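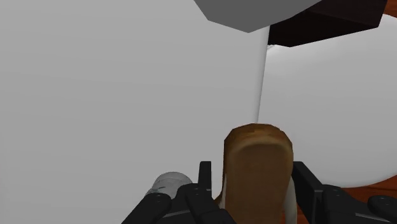 Slide 1: Brown crust, rounded top.

Hi everybody, thanks for coming out on a Friday! I'm Jurgita Jankauskaitė and I bake rye, far too much of it, in the back kitchen at Jundoswood. The talk is called "Old Dough, New Loaf" and it's about keeping a sourdough starter going when you have a job and a life.

(Wait for latecomers. Pass the first jar around NOW, lids stay on until the break.)

Start with the flour. My starter eats whole rye from the Ozoliņš mill and it loves the stuff. I tried white flour for a whole June and the jar sulked, smelled like nail polish, rose an inch and quit. Went back to rye and two days later it was pushing the lid up. I did a little dance, I'm not kidding.

Feeding. Equal weights, starter, flour, water. If you bake once a week, keep it in the fridge and feed it the night before. Say this slowly, people always write it down.

My log has 1634 feedings in it. Of those I'd call 3 real disasters, and I'll tell you the one with the heating pad if there's time. (There's never time. Tell it anyway.) 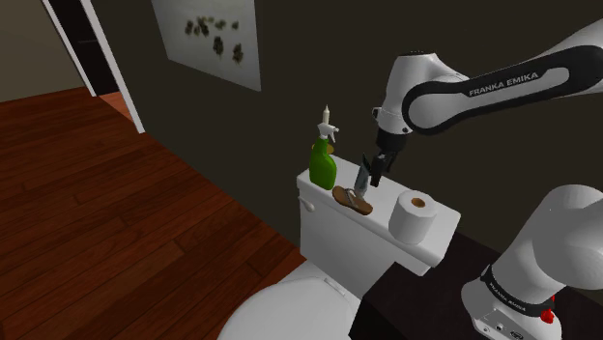
So, temperature! This is my favorite part. At 68 degrees my dough takes all night, and you get that deep sour taste, almost like apples. Put the same dough somewhere warmer and it races, but the flavor comes out flat. I love that you can steer a loaf just by moving the bowl to another shelf.

Ask the room: who has a cold kitchen? Great, you're the lucky ones. Use more starter and go to bed.

Shaping rye is really just wet hands and a scraper. It's mud. Don't knead it, don't fuss, get it in the pan and smooth the top. Then bake it dark, darker than you think, and leave it alone until the next day before you cut it. I know. I know! But a warm rye loaf gums up the knife.

Break, tasting, butter is on the side table. Second half is Wundora loaves with caraway, then questions.

Comments

ryefan_tess: Went home and fed my jar at 11 pm. Is it OK to use bread flour half and half?

Jurgita: Sure, go for it, just keep some rye in there!

Mo K.: You skipped the heating pad story.

We use cookies to remember your settings. Accept / Manage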